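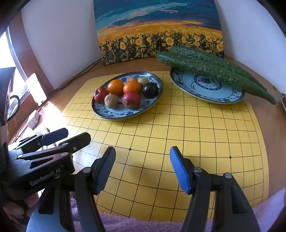 Sunflower painting and the yellow board, corner table

Dolton Community Board > Pets > Lost & Found talk

Thread: Cat found after 9 days, 125 miles away. Anyone buying this?

marshgate_pete
April 17, 2022
So the story going around is that a gray tabby called Veseo got out of a carrier at a rest stop, and turned up 9 days later on a porch in Okonkwo, 125 miles up the road. Owner is Elvia Robles. The post has 1386 shares already. I've had cats my whole life and I don't believe a house cat walked that. Am I being a grouch?

tillie_b
Yes you are. She got her cat back, be happy for her.

marshgate_pete
I am happy for her. I'm asking about the walking part. Divide it out, that's almost 14 miles a day, every day, across two rivers, for an animal that sleeps on a radiator.

RonInTheShed
Cats have done longer. My aunt's tom came home from the lake after we'd all given up on him.

quillback
How far was the lake, and how long did he take?

RonInTheShed
I was a kid, I don't know. Far. Took him most of the winter, he showed up in December.

quillback
Right, so that's a different thing. Months I can see. And he was heading home. This cat went to a town it had never been to. What was it following?

tillie_b
The vet scanned the chip. It's the same cat. I don't see what is left to argue over.

marshgate_pete
The chip says who the cat is. It doesn't say how he got there. My guess is he climbed up into a truck at the rest stop and rode. It's a good story that way too, but the post says "walked the whole way" in capital letters and I'd like to know who saw him walking.

hollowaylane
Macario Solís is the one whose porch it was. I know him a little from the feed store. He told my husband the cat was in decent shape, bit thin, paws fine. Make of that what you will.

quillback
Paws fine. There you go.

tillie_b
There you go what? Grass is soft. He could have stuck to the fields.

quillback
For 125 miles? I've walked bird dogs over that ground and they come back with split pads after a weekend.

VoltierDad
What bugs me is the $200. There was a reward, right? Did it get paid? Whenever there's a reward and a miracle in the same post I start reading slower.

hollowaylane
He wouldn't take it. Elvia tried to hand it to him and he told her to spend it on a better carrier. So please don't drag him into this.

VoltierDad
OK, fair, I take that back about him. I didn't mean he stole a cat. I still think the share count is doing a lot of the work here. Somebody copied her post and added the capital letters, I saw two versions.

RonInTheShed
Can you link the first one?

VoltierDad
It's on the county lost pets page, scroll down past the parrot. Hers just says "he was found in Okonkwo, I have no idea how he got there, thank you all." Nothing in it on walking.

marshgate_pete
Well that changes who I'm annoyed with. Sorry Elvia if you read this.

tillie_b
Told you.

marshgate_pete
You told me he walked!

tillie_b
I told you to be happy for her. I still think he could have walked some of it.

quillback
Some of it, sure. From the truck to the porch.

hollowaylane
Does anybody know which carrier it was that popped open? Mine has the same kind of door clip she described and I have a vet trip coming up.

RonInTheShed
Zip tie through the door. Bring snips.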